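5 Preparing the medal presentation

This section covers the set-up of the presentation area for a posthumous or living award ceremony held indoors. It assumes that the guest list has been entered in Jediris (section 3) and that the citation text has been approved and locked (section 4). Outdoor parades are dealt with in section 8.

5.1 Before you start

You will need:

Ceremony sheet, printed from Jediris, two copies
Medal case with the medal fitted and the ribbon pressed
Citation folder
Lenihan lectern with microphone and reading lamp
Akus radio receivers, one for each usher
Floor tape, matt

Note: The medal case must be signed out by the ceremony officer in person. A deputy may carry it but may not sign for it.

5.2 Setting out the floor

1. Find the centre line of the room and mark it with floor tape from the front row to the platform.

2. Place the lectern to the left of the centre line, as seen by the audience. Leave 400 mm between the back of the lectern and the flags.

3. Mark the standing position of the presenting officer with a short strip of tape. Mark the position of the recipient, or of the next of kin, facing it.

4. Set out the family seats in the front row on the side away from the lectern. Keep the aisle seat for the person who will receive the medal.

5. Set out the remaining seats from the front. The Jaltberg Hall plan allows 176 seats with both side aisles open. Do not close a side aisle to gain seats.

6. Walk the route from the aisle seat to the recipient's mark. If there is a step, assign an usher to it and write the usher's name on the ceremony sheet.

Caution: Do not run microphone cable across the recipient's route, even under matting. Take it round the back of the platform.

5.3 Lectern and sound

1. Connect the lectern to the wall socket marked PLATFORM. The lamp comes on at its lowest setting.

2. Press and hold SET until the display flashes, then enter the room code. The code for Jaltberg Hall is 3965.

3. Select programme 4 (speech, single voice). Programmes for band and choir are described in section 6.

4. Read the first paragraph of the citation aloud at normal pace while a second person listens from the back row. Adjust the level until every name is clear.

5. Switch on each Akus receiver and check that the ushers hear the cue tone.

Note: If the display shows no room code after step 2, the lectern has kept the code from its last location. Switch off at the wall, wait one minute and repeat.

5.4 Order of presentation

The order below is the default in Jediris. It can be changed on the Order tab until the ceremony sheet is printed. After printing, any change must be written on both copies by hand and initialled.

1. Guests seated. Doors closed.
2. Family escorted to the front row.
3. Official party enters. All stand.
4. Opening words, then prayer or silence.
5. Citation read in full.
6. Medal presented.
7. Closing words. Official party leaves with the family.

For a posthumous award, the reader pauses after the name and rank, and again before the last sentence of the citation. Mark both pauses in the folder in pencil. The medal is handed over in its open case and is not pinned.

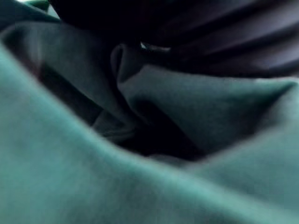
The presenting officer may wish to speak privately with the next of kin after step 6. Allow for this in the timing — the usher gives no cue until the presenting officer has turned back to the lectern.

5.5 Press positions

1. Tape off the press area behind the last row on the lectern side.

2. Issue passes at the door against the list in Jediris.

3. Tell photographers that flash is not permitted between steps 4 and 6.

Caution: Close photographs of family members in distress may be released only with the family's consent. Record the answer on the Consent tab before the ceremony. If the field is left blank, Jediris treats it as a refusal.

5.6 Clearing down

1. Return the citation folder to the ceremony officer. If the family has asked for the reading copy, note this on the sheet.

2. Switch off the lectern at the wall and coil the cable loosely.

3. Collect and charge all receivers.

4. Lift the floor tape the same day. For Saturday ceremonies the hall must be clear by 6 pm.

5. File one signed ceremony sheet with Efua Opoku in the honours office. Keep the other with the event record.

For faults with the lectern or receivers, see section 9.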